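Laundry Sorters and Folders, Part Time
Dredimside Laundry Service

Posted in February. Open until all places are filled.

Dredimside is hiring 5 part-time sorters and folders for the small items table at our Zuturham site. Small items means socks, washcloths, baby clothes and anything else that fits in a basket. Shirts and bed linen are handled by a separate crew and are not part of this job.

Each customer order comes to the table in its own basket. You take the items out, pair what can be paired, fold, and put the order back in the same basket with its ticket. One order is finished before the next one is started. 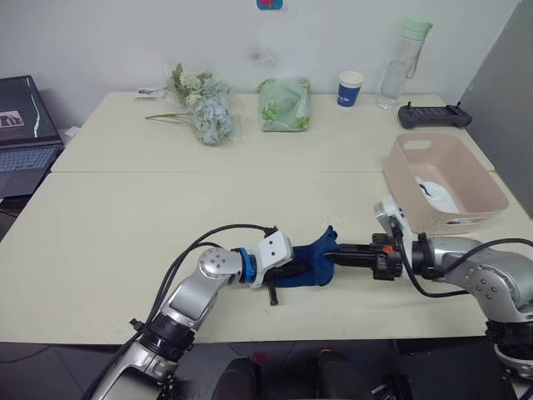 Small items table with basket, Zuturham.

The work is done standing. Shifts are 3 hours, with a morning shift starting at 7:00 a.m. and an evening shift starting at 5:00 p.m. You may ask for either one, but you can't switch from week to week. New hires work next to Leidy Ñahui for the first two weeks.

Socks take up most of the shift. A full table handles 200 pairs, and many of them look alike until you check the toe and the cuff. Navy and black get mixed up more than any other colors, so we ask applicants to be comfortable telling dark shades apart under indoor light. 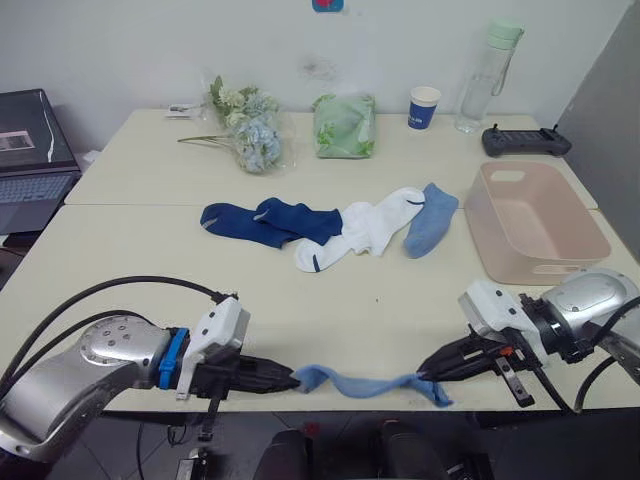 A sock with no match stays with its order until the rest of the basket is done. If the match still hasn't turned up, write it on the ticket and clip the single sock to the top. Do not pair it with something close. Customers notice, and the order comes back.

Pairs are laid flat, toe to toe, and folded once at the middle. We don't roll them into balls, which stretches the cuff. 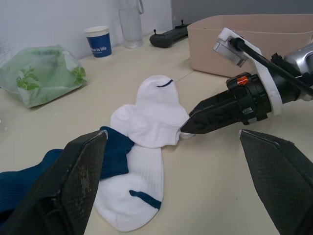
Fredy Urrego says the folding took him a day to learn and the matching took a good deal longer, and that he would tell anyone starting out to set the white ones aside until last.

What we ask for:

Able to stand for a full shift
Able to read order tickets in English or Spanish
Steady attendance
No laundry experience needed
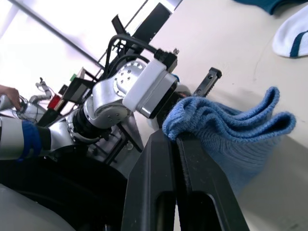

How to Apply

Come to the front counter at Zuturham between 10:00 a.m. and 2:00 p.m. and ask for Zoila Mamani. Bring a photo ID and the names of two people we can call. There is a short form to fill out, and you will be asked to sort and fold one basket while you are there.

If you have worked for Dredimside before, tell Zoila when you come in. You won't need to do the basket again. Applicants will hear from us by phone either way.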